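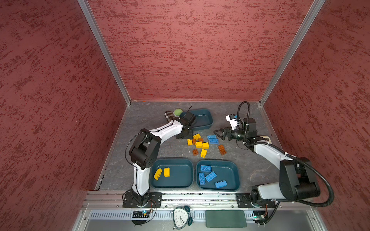
6 min read

The sorting project in the automation course at Jida Technical College began as a scheduling problem. Aksel Damgaard, who teaches the course, had two arms, one booth and a group of students who all wanted bench time in the same October. He decided that every team would work on the same task. Toy bricks start in a heap on the floor of the booth and end up in bins, one color to a bin, with both arms working at once.

"Bricks are cheap, they have flat faces, and you can read the result without an instrument," Damgaard said. "A yellow brick in the blue bin is an error. We don't have to argue about it."

The arms are mounted on a shared aluminum rail along the front of the work surface. Each has a two-finger gripper and a camera at the wrist. Students first drive the arms by hand to record demonstrations, then train a control policy on the recordings, then run the policy and log what it does. By the end of the term the class had recorded 430 demonstrations.

Madhu Ahuja, a second-year student, led the team whose policy is now used as the baseline. Her first months went mostly into the recordings.

"We threw out a lot of the early ones," she said. "Two people driving two arms will both go for the same brick. One of them backs off, and the hesitation is in the data. The policy learns to hesitate. You get an arm that stops over the heap and waits for something."

The team's fix was a written rule for the drivers. Each arm has a preferred bin at the front and the two share the one at the back. If both grippers are headed for the middle, the right arm goes first. Ahuja said the rule was arbitrary and that any fixed rule would have served.

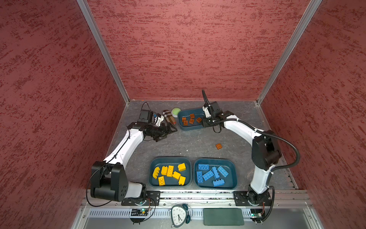 The back bin remains the hardest part of the task. Both arms have to extend a long way to get there, and at that reach a small error at the shoulder becomes a large one at the fingers. Ahuja's team lowered the speed limit for the last part of the approach and added a short pause before release.

"It costs time," she said. "We measured it and accepted it. The alternative was bricks landing on the rim."

Damgaard was more concerned with the joints. The motors heat up when an arm is held extended, and position accuracy drifts as they do. The class notes now call for a rest between sets of runs, with the arms folded back toward the rail. He checks the mounting bolts himself at the start of each session.

Software was a separate matter. The class used two packages written by earlier students: Besto, which handles recording and playback, and Cinis, which scores a run from its log. Besto stores joint angles and camera images with a time stamp on each. In the first version the stamps for the two arms came from different clocks, and the offset was large enough to matter. One of last year's students had noted this in a comment in the code. It was found again after a week of failed training.

"I would have liked to read that comment sooner," Ahuja said.

Asked what the wrist cameras contribute, she was specific. The overhead view is good enough to pick a target and plan a path -- it is less useful in the last inch, when the gripper covers the brick it is reaching for. The wrist view shows the studs and edges close up, and whether the fingers are lined up with a pair of flat sides.
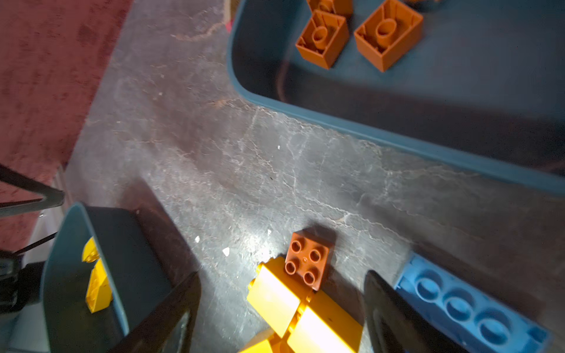
Orientation matters because a brick resting on another brick does not behave like a brick on the floor. Press down at the wrong angle and it slides or tips. The team recorded a separate group of demonstrations with stacked and leaning bricks only, and mixed them with the rest before training. Ahuja said the share of stacked examples was set by trial. Too few, and the policy ignored the problem. Too many, and it approached every brick as if it were about to fall.

Grading does not depend on the success rate. Each team submits its logs, a list of failures sorted by cause, and one change it would make with another month. Damgaard reads the failure list first.

"A team can get a good number from a lucky layout," he said. "The list shows me whether they looked at the runs."

The course will keep the bricks next year and add a second stage, in which the arms empty the bins back onto the floor in random order. This would let the booth reset itself between runs, a job students now do by hand. Damgaard has asked the college for more than 2,000 hours of storage for the video, and has not had an answer. Ahuja is staying on as a lab assistant in Bjarnason Hall, where her first assignment is to rewrite the clock code in Besto.

Contact the editors | Copyright Jida Technical College | Back to top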